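Participants wanted for robot teaching sessions in Tranimton

Vivano is looking for 13 people to show a robot arm simple table tasks, first by hand and then by remote control. You do not need any experience — patience is more useful. Sessions take place in August at our workshop in Nellau Street and last 3 hours, with two breaks.

You must be over 18 and able to sit at a table for longer periods. Please write to the Ene project desk, room 1107, and tell us which mornings you are free. 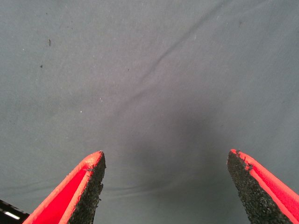
Category: Paid participation

Each task starts with the gripper open above the grey cloth. You guide the two red fingers with their rough black pads, and the arm's movement is recorded. Left-handed persons are very welcome.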